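Can It Fold a Fitted Sheet Yet?

By Agnes Gillies
Apr 2, 2026

Every time I write even one line about robots in this newsletter, I get more mail than I do for a whole season of recipes and gutter advice. The last count was 238 messages, and nearly all of them came down to the same thing: when can one of these machines do my chores, and which chore will it do first? So I've spent a good part of the winter trying to find out, and I'll tell you what I've learned, with the warning that I am a person who writes about houses and not an engineer, and that I got a little carried away.

Let me start with laundry, because that's what most of you asked about (bless you, I feel the same way). Folding is harder than it looks. A towel is not too bad. It has four corners and it mostly wants to be a rectangle. A T-shirt is worse, and a fitted sheet is something I can't do myself after all these years, so I have a certain sympathy for any machine that gives up on it. The folks at Akinola, who build hands and arms for light indoor work, let me sit in on an afternoon of towels. Their machine folded 3 of them while I drank a cup of coffee, and I drink coffee slowly. They were nice folds, I'll say that. I would have put them in the guest bathroom. Then somebody handed it a washcloth that had been balled up at the bottom of the pile, and it turned that washcloth over and over, very politely, for so long that one of the young engineers went and got his lunch.

What I hadn't understood before that visit was how much of a chore is finding the thing. We pull a sock out of a tangle without looking. We know it's a sock from the feel of it, and we know from the little tug that it's caught on a bra hook, and we ease up before anything rips. The machine has to work all of that out from scratch, and soft things never lie the same way twice. The same goes for cords, by the way – anybody who has tried to wind up a phone charger knows it has its own opinions – and for plastic bags, which one engineer told me she'd be happy never to see again in her working life.

Hard things go better. Cups, cans, boxes, blocks of wood, anything that keeps its shape when you squeeze it. That's why the shop floor is ahead of the kitchen, and likely to stay ahead for a while. I drove over to Sallen, the shelf and bracket people out in Paltulgate, who have had an arm packing parts into trays since September. The tray holds 204 brackets, they all face the same way, and the arm puts them in all day long without any fuss. The woman who runs that line likes it fine. She used to go home with sore wrists. But she also showed me the bin where it sets aside the parts it isn't sure of, and she goes through that bin herself twice a shift, and she told me she could do the bin faster with her eyes closed. I believe her. She talked to me the whole time she was doing it and never once looked down.

Dishes fall somewhere in the middle. Loading a dishwasher with your own plates, in your own kitchen, in good light, with nothing stacked inside anything else, seems to be within reach. Loading it after Thanksgiving with the roasting pan and your sister-in-law's gravy boat, I would not hold my breath. Todometti, a small outfit that makes a home helper on wheels, has a list of household tasks they test against. It has 223 lines on it, and they were kind enough to let me read the whole thing over a sandwich. Plenty of the lines had check marks. "Wipe table" had one. "Bring can from shelf" had one. "Change pillowcase" had a question mark in pencil, and next to "clean out refrigerator" someone had just drawn a frowning face, which made me like them very much.

I did ask everyone about price, and everyone changed the subject, some more gracefully than others. So I'd say keep your vacuum, and keep your teenagers in practice. If you're shopping for a parent who has trouble bending or reaching, there are good plain tools for that at the drugstore right now, and I would start there before waiting on anything with a battery and a software update. 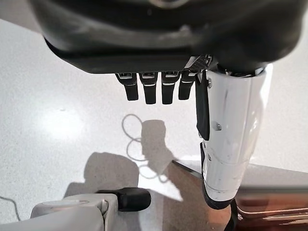
Next month I'd like to go back and see whether that washcloth ever got folded, and I've been promised a turn at guiding one of the arms myself, which may be a mistake on their part. If there's a chore you want me to ask about, write and tell me, and please be specific. "Cleaning" doesn't help me much, but "getting the lint out from behind the dryer" is something I can put to an engineer and watch her face. I read everything you send, even when it takes me a while to answer.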